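Fukel Newsletter, 26 June 2020

Momo's Harbor gets its second big update

The small puzzle adventure Momo's Harbor has received its second large update this week, and the developers at Mazurek have changed more than the short patch notes suggest. If you stopped playing in spring, as many of our readers did, it may be a good moment to install the game again.

The main addition is a new area called the Upper Docks. You can enter it after you finish the lighthouse chapter, and an old save file works without problems. The area has its own music, its own weather and a new kind of puzzle in which you move cargo between boats before the tide changes. In my opinion these are the best puzzles in the game so far. They are difficult, but you always understand why you failed, and a restart takes only a moment.

The map has also been made clearer. Before the update, the side streets were all drawn in the same gray, and I was often lost on the way to the fish market. Now every street that you have visited is marked with a thin blue line, and the locked doors are visible on the map as well. You can turn this off in the options if you prefer the old way.

Collectors will have more to do. The number of hidden shells has grown from 300 to 361, and the new ones are not only in the Upper Docks. Several were placed in the first chapters, so players who had already found everything must go back and search again. On our forum some people are angry about this - their completion badge has disappeared from the profile page until they find the rest. Mazurek has answered that the badge will return in a later patch for everybody who had it before.

There are a few things that I like less. The loading time between the harbor and the town is longer than it was, at least on my older computer. The captain's new dialogue is repeated too often, and there is still no way to skip it with the controller. Also the subtitles are small when you play on a television, and the size setting changes only the menus.

The two-player mode has stayed the same, except for one correction. The second player no longer falls through the bridge when the first player opens the inventory. My sister and I had this bug every evening, so we are very happy about it.

The update is free for all owners of the game. It needs over 2 gigabytes of space, and you should make a copy of your save file before you start, as the new version cannot be reversed. A console version of the update is planned for October.

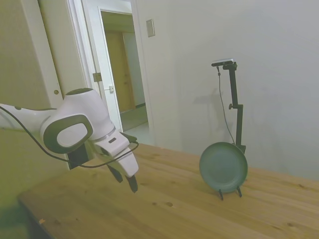
Zusel opens its closed test

The team behind the card game Zusel is accepting new testers again. You can register on their page with an email address, and you will receive a key when a place becomes free. Progress from the test will not be carried over to the full game.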